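Home > Reviews > Lighting > Table Lamps

Plustolar Arc Table Lamp Review: A Good Globe on a Fussy Base

1/17/18

I needed a lamp for a round table in a room that has one ceiling fixture and not much else. The fixture is bright enough for cleaning and too bright for sitting, so most evenings it was either glare or the light from the hallway. I had been looking at arc lamps for a while, but the floor models are big and the good ones cost more than the chair they hang over. The Plustolar is the same idea at table size. I ordered one from the Fleston store in Pretport, and it has been in use for eight weeks.

What comes in the box

The lamp ships in three main pieces: base, stem and glass. There is also a small bag with the collar ring that holds the globe, a hex key, and a folded instruction sheet. The globe is packed in its own inner carton with molded pulp on both ends. Mine arrived without a chip. The base was in a thin plastic sleeve and had one faint scuff on the underside, where it doesn't matter.

No bulb is included. The product page says so near the bottom, but I missed it and had to take one out of the closet fixture the first night.

Assembly

The stem threads into the base and is then locked from underneath with the hex key. Tighten it more than you think you need to. I stopped when it felt snug, and after a few days the stem had turned a little to one side. Another half turn on the key fixed it and it has stayed put.

The globe is the slow part. The collar ring goes inside the glass, and you are holding the glass with one hand while starting the threads with the other. I got it on the third try. The instructions show this step as a single drawing with an arrow. It would be easier with a second person holding the stem, or with the lamp laid on its side on a towel, which is how I would do it next time.

How it looks

The base is round and polished to a mirror shine. The stem is slim and rises in one curve before it bends over to the side, so the globe sits away from the base and not over it. I like the proportions. On a round table the curve of the stem and the edge of the tabletop go well together, and the silver works against light wood without looking like office furniture.

The globe is white glass with a faint swirl through it. In the store listing the swirl looked strong, almost like marble. In person it is much softer, and you notice it mostly when the lamp is on.

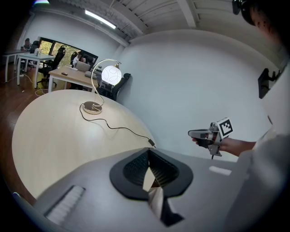 The Plustolar switched on, with its cord running across the tabletop.

The polish on the base does show fingerprints. I wipe it down with a dry microfiber cloth once a week and that is enough. A damp cloth left streaks.

The light

I have tried two bulbs in it. The first was a warm 380 lumen LED, and that is what I would recommend for a dining table or a side table. The glass spreads it evenly and there is no bright dot in the middle of the globe. You can look straight at it without squinting. It's enough light to eat by or play cards by.

It is not enough to read small print for an hour. For that I put in a brighter bulb, and the globe then became the brightest thing in the room and was unpleasant at eye level. If you want a reading lamp, get one with a shade that points down. The light here goes in every direction, including into your face if you sit close.

At the low end, I also tried a dimmable bulb with a plug-in dimmer and ran it down to some 200 lumens. It didn't buzz or flicker. That has turned into my usual evening setting. The dimmer was a separate purchase.

The cord

My main complaint is the cord. It is black, and on a silver and white lamp over pale wood it is the first thing you see. A white or clear cord would have been a better choice. It also came out of the box tightly coiled and has kept some of that curl, so it wanders across the table unless I tape or clip it down. The cord leaves from the base, so on a table in the middle of a room there's no way to hide it. Against a wall this would be less of a problem.

Stability

The base is heavy for its size. I've bumped the table a number of times and the lamp rocks slightly and settles. The globe does sway a bit at the end of the stem when it is knocked, and I would not put it where a cat walks. Turning the base so the globe hangs toward the middle of the table and not out past the edge is a good idea.

Compared with the Hyun

Before this I had the Hyun globe lamp, the short one with no stem. The Hyun is cheaper and easier to put together, and its cord is white. But its glass is thinner, the bulb shows through as a hot spot, and it sits so low that anything on the table throws a long shadow. I gave it to my sister and don't miss it.

Price

I paid $118 with shipping. That seems fair for the glass and the weight of the base. I would have been less happy at full price, given the cord and the missing bulb. Fleston usually marks its lighting down in April, so it may be worth waiting if you aren't in a hurry.

Verdict

Good soft light and a nice shape. Assembly is more trouble than it should be and the cord is the wrong color. I'm keeping it.

Rating: 4 out of 5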